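Opinion > Law > Traffic and Criminal Procedure

News Opinion Courts Archive Contact

The Breath Test Record Should Be Kept Longer

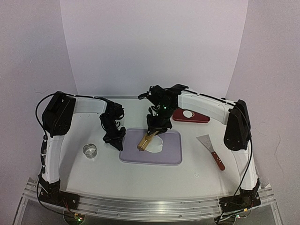
Reading time: 1 min

Under the current rule in Fontana County, the calibration log for a breath testing device may be erased 168 hours after a test. The printed result stays in the court file. The log does not. A driver who is charged in August and first meets a lawyer two weeks later has no way to check the machine.

I think the rule is wrong, and the fix is cheap. A log entry is a few lines of text. The county's own budget note puts storage for every device at $800 a year, less than the cost of one contested hearing with an expert on each side.

The sheriff's office objects that old logs invite fishing. Some requests will be weak. Judges in Fovstead already deny weak requests, usually on the papers, and the court there has kept logs until final judgment for several years. Its docket has not slowed.

A second objection is that the devices are accurate. The Puden unit used by most patrols passed 98 percent of its field checks last year. That figure supports keeping the logs. A defendant tested on a unit that failed should be able to find out, and a prosecutor with a sound unit should be able to show it.

The proposed amendment would set retention at 20 months or the end of the case, whichever is later. The county board should adopt it without the exemption for portable units.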